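越野滑雪吧 » 训练与比赛 » Grullgate 50公里 报名和补给问题

楼主 雪板打蜡工
发表于 18/03/2019
刚看到Grullgate明年的规程，关门时间提前了，第二圈16公里处要卡人。去年我过那个点的时候后面还有一大片呢。这样改是不是太狠了？
另外报名9月才开，名额3,000，去年抢了两天就没了。有没有人知道老选手还有没有优先？官网那个页面我翻了三遍没找着。
练的话我现在一周滑轮两次，力量一次，早饭前空腹有氧。家里就这条件，练完回来热点燕麦就上班。

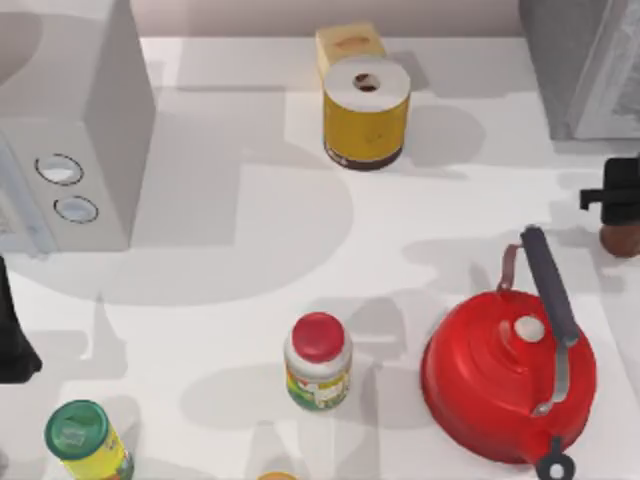
主要还是双杖推撑不行，平路上被人一个一个超过去，上坡再追回来，追到后面腿就没了。想问问大家夏天这块怎么安排的，滑轮的坡度有没有讲究。我们这边最长的坡也就2公里，来回刷很无聊。

2楼 北坡老李
关门时间早该改了。去年最后一批进来天都黑了，压雪车等着上道，终点的人冻得直跺脚。50公里本来就不是体验组，滑不下来报25嘛

3楼 慢慢滑
楼上说话别这么冲。谁不是从慢的过来的。我第一次滑完全程倒数，号码159，到现在还挂墙上。赛道又不是只给快的人修的

4楼 北坡老李
没说慢的不能来，说的是安全。零下二十几度你在后山抽筋，雪地摩托上去接你要多久，自己算。

5楼 Urirex
优先报名去年就取消了，看规程第四条，字很小。现在统一抢。
双杖推撑：别光刷坡。平路长距离，低强度，只用上肢，一次一个半小时起。核心撑不住的话坡度再讲究也白搭。我夏天基本就这么练，9月以后才上强度。

6楼 雪板打蜡工（楼主）
谢谢5楼，第四条看到了，真的小……
一个半小时只推撑？我四十分钟三头就废了。是不是杖太长？我176用的155

7楼 Urirex
传统式155偏长一点，能用。更可能是你用胳膊在推，不是用体重往下压。录个侧面的看看，髋有没有往前送。

8楼 慢慢滑
补给也说说吧，标题里写了又没人聊。我去年最大的教训就是喝少了，天冷不觉得渴，三十公里以后眼前发花。后来改成头天晚上就开始吃，米饭土豆面包，吃到不想吃为止。今年在家连着试了三周，每次长距离前一晚都按比赛来

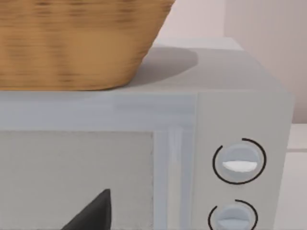

微波炉，上面放着编筐

试下来觉得头天晚上吃太晚不行，第二天出发胃里还坠着。最好六点以前吃完，睡前再来点酸奶。早上出发前两个半小时吃完早饭，之后只喝水，枪响前一刻钟一支胶。

9楼 冰碴子
六点前吃完？那睡觉都饿醒了。我反正赛前一晚八点照吃，没事。个人差异吧，别当标准

10楼 慢慢滑
对 我就是说我自己的情况

11楼 Lindgren蜡师
插一句，补给站的运动饮料很多人喝不惯，甜，凉，喝完肚子疼。去年在第二个站旁边蹲着的我看见好几个，一问都是没提前试过。赛会给什么你就提前买来练，或者干脆全程自带。腰包水壶里灌温的，别灌满，跑到后面盖子会冻住，拧不开。
还有就是蜡。Grullgate早上背阴那段和中午向阳那段差好多度，打一种从头滑到尾肯定有一段难受。我一般保前半程的抓地，后面就认了。

12楼 北坡老李
后半程才是要命的，保前半程干嘛？最后那个长坡打滑，一步退半步，多少人折在那。要我说打厚点，慢就慢。

13楼 Lindgren蜡师
打厚了下坡和平路你亏多少？前面掉了集团，一个人顶风推二十公里，到长坡之前人已经没了。这个吵了好几年了，看个人水平。推撑好的可以打薄。

14楼 雪板打蜡工（楼主）
我ID叫打蜡工其实蜡打得最烂，哈哈。去年红蜡打多了，结冰，板底粘一坨雪，停下来刮了两回。
饮料的事记下了。自带的话一次带多少合适？我打算每五公里喝一口，全程大概不到一升，不知道够不够，先从这周的长距离开始试 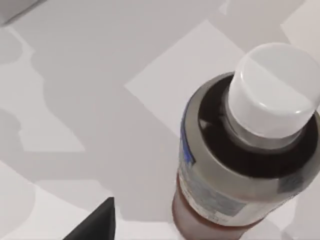
Mavis Van Dusen：一升不够的，50公里你按三个半到四个小时算，一升半打底，出汗多的再加。不用全背身上，补给站喝热水，自己带浓一点的，两边兑着来。另外每五公里一口间隔太死了，上坡前喝，别在下坡喝，我见过有人手里拿着壶就进弯道了，直接进林子。

16楼 冰碴子
浓的不行吧，浓了更渴，还容易反胃

17楼 Mavis Van Dusen
所以说要喝热水兑。只喝浓的当然反胃

18楼 慢慢滑
有人住Skelley那边吗？去年班车五点四十就发了，错过一班就等一小时，想问问今年拼车的多不多

19楼 北坡老李
我开车，能带两个，板子自己绑。先说好，迟到不等人。

20楼 慢慢滑
私信你了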